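Oseck Reading Room Moves Shelf Stock to Adjustable Racks

The Oseck reading room has started replacing its fixed shelf dividers with expandable metal book racks, beginning with the mixed-language children's and general stock. The change covers 211 titles and is due to be finished in February.

Each rack has two L-shaped bookends joined by an accordion lattice. Pulling the ends apart widens the rack; pushing them together closes it up around a smaller set. The old dividers were set at one width and left short rows of books without support.

"We have picture books that are very thin and hardcovers that are very thick, and they share the same row," said Ngọc Lại, who manages the collection. "With a fixed divider you get a gap, the thick one slides, and the corner of the cover takes the load."

The work is done one rack at a time on a small square table. Books are taken out, checked for loose pages and worn spines, and put back between the bookends with the tallest at the ends. Large flat picture books go in last – they bend easily if a heavier volume is leaned on them.

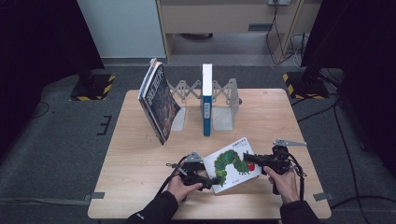
Leaning is the main fault the room wants to correct. A hardcover left at a steep angle puts strain on the joint between the cover and the page block, and after a few months the block begins to pull away. Staff found this kind of damage in 54 books during the last stock check, most of them hardcovers from half-filled rows.

The new procedure sets the rack to the width of the books it holds, with a finger's width of slack. When a book goes out on loan, the rack is closed up at the end of the day. Spine labels face the reader and sit at the same height where the format allows.

The racks were bought through Plovoseck, a local supplier of office and library fittings. Ashton McPhee of Plovoseck said the lattice should be opened by both ends together, as pulling on one end can twist the joints over time.

Picture books will stay on the low shelves next to the window. Borrowing continues as normal during the work, with a limit of 5 items per card. Titles that are off the shelf for checking can be requested at the desk until 4 p.m.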